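Kaltora Institute Opens Enrollment for Continuing Education Course on Anxiety in Older Adults

January 7, 2018

The Kaltora Institute for Counseling Studies has opened enrollment for a continuing education course on recognizing and treating anxiety in adults over 65. The course begins in March and will be taught at the institute's Tapley campus, with a parallel online section for licensed professionals who live outside the region.

The course was developed over two years by faculty in the Department of Clinical Practice. It is intended for psychologists, licensed counselors, social workers, and pastoral care providers whose caseloads include older clients. Students in the final year of a graduate program may enroll with the written approval of their clinical supervisor.

According to the department, anxiety in later life is often recorded as a physical complaint or as a normal part of aging. Clients may describe poor sleep, stomach trouble, or a reluctance to leave home, and may never use the word "anxious" at all. The course will review how to take a history in such cases, how to tell anxiety from early memory loss or the effects of medication, and when to refer a client to a physician. 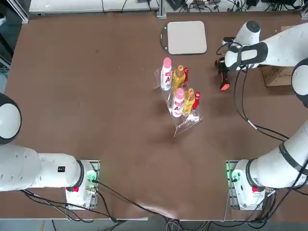 Work table with drinks between two white arms, each on its own base.

The decision to offer the course followed a survey that the institute sent to its alumni. A total of 1,267 graduates returned the form. Respondents named work with older adults as the area in which they most wanted further training, ahead of trauma care and couples counseling. Many noted that their degree programs had covered the subject in a single lecture.

Instruction is divided into two parts. The first covers assessment and includes practice with the Cilodon Interview, a structured set of questions written by institute faculty for use in a first session. Participants will conduct the interview with trained actors and receive written comments from an instructor. The second part addresses treatment, including adapted forms of cognitive behavioral therapy, relaxation training for clients with limited mobility, and the involvement of adult children or other family members in care. A session on grief has been added at the request of hospital chaplains who reviewed an early draft of the syllabus.

The assigned text is the department's own course reader. Printed copies will be mailed to registered participants before the first meeting. A large-print edition is available on request.

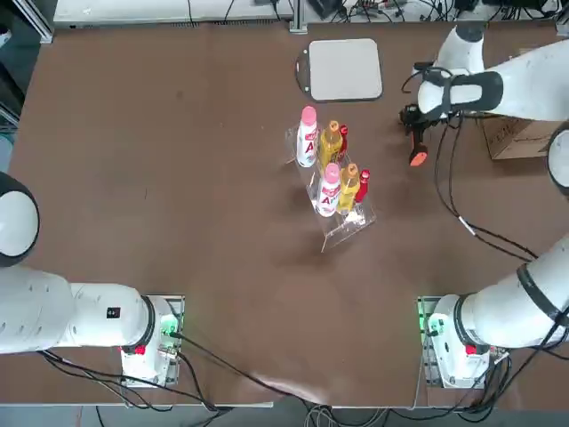 Enrollment in the Tapley section is limited to 49 participants so that each person may take part in supervised practice. The online section has no set limit, although participants must attend live sessions by video in order to receive credit. Recordings will be provided for review only and may not be counted toward attendance.

Tuition for either section is $2,752 and includes the reader and all practice materials. The Nernska Fund for Mental Health Education will provide partial tuition grants to applicants employed by community clinics, public agencies, and houses of worship. Grant applicants should submit a letter from their employer together with the standard enrollment form. Awards will be announced before classes begin, and applicants who do not receive a grant may withdraw without charge.

Participants who complete both parts and pass the written case review will receive a certificate from the institute. Those seeking credit toward license renewal should confirm in advance that their state board accepts the course, as requirements differ by state and by profession. The registrar will supply a detailed syllabus and a statement of contact hours for this purpose.

Enrollment forms are available from the Office of Continuing Education, on the first floor of the main building at the Tapley campus, and may be returned in person or by mail. Questions about course content should be directed to the Department of Clinical Practice. Questions about grants should be sent to the Nernska Fund in care of the institute.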